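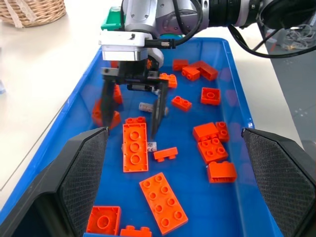

Recoger piezas de construcción del fondo de una caja sigue siendo una prueba útil para saber si una máquina puede hacer tareas domésticas. Mi respuesta, en enero, es que algunas sí, despacio y con supervisión.

El agarre de una pieza aislada lo doy por resuelto. Lo difícil es el montón: ladrillos del mismo color, unos boca abajo, otros de canto, con tamaños distintos y reflejos en el plástico. Una pinza paralela necesita dos caras opuestas accesibles y espacio para los dedos. Junto a la pared de la caja ese espacio desaparece.

Adska publica para su controlador una tasa de 100 piezas por hora. En mis notas, con el planificador de Vomton y los parámetros de serie, un lote de 820 piezas llevó unas 7 horas de brazo en marcha, sin contar las paradas. La cifra sale algo mejor que la anunciada, pero las paradas importan: cada una exige que alguien se levante a mirar.

En taller el cálculo cambia. Stavgate vende celdas de clasificación con alimentador vibratorio — el desorden se elimina antes de que llegue al brazo — y ahí la comparación con una persona es razonable. En casa no hay alimentador. Malabanan propone empujar las piezas hacia el centro antes de cerrar la pinza; añade 2 segundos por intento y reduce los fallos de esquina.

Queda por medir el vaciado completo. Las últimas piezas, pegadas a los bordes, consumen un tiempo desproporcionado, y casi todas las tasas publicadas se calculan con la caja medio llena.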